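Home News Events Get Involved Contact
Search this site...
Filed under: Out and About

I finally made it to the Desadthorpe robotics open day in August, and if you've never been, put it on the list for next year! The doors opened at 10 am and there was already a queue past the bike racks, mostly parents with kids on scooters (and me, with a thermos).

Canan Soylu met our group of 16 at the front desk and took us straight up to the surgical training lab, past a very tempting sausage sizzle. The lab is where Phetsri runs its suturing practice – all on synthetic skin pads, so the squeamish among us could relax. Barış Yurt was sitting at the console with his shoes off, because he likes to feel the pedals, and he chatted away the whole time he was stitching. I would have been swearing.

We each got a go on the beginners' setup afterwards. My job was to move rubber rings from one peg to another, and I dropped 3 of them in 90 seconds. A girl in a netball uniform did the lot without blinking. Müzeyyen Ekinci told me gamers and knitters tend to pick it up fastest, and I'm neither, so there you go. 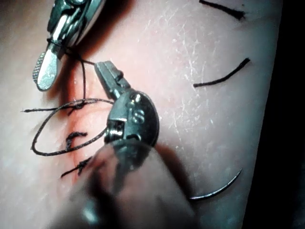 Does the robot do the stitching by itself? At Desadthorpe a person at the console makes every movement, and the instruments follow their hands.

Gülizar Özkan is taking names for the next visit, so drop her a line if you're keen. Parking is awful, catch the bus.

Older posts Newer posts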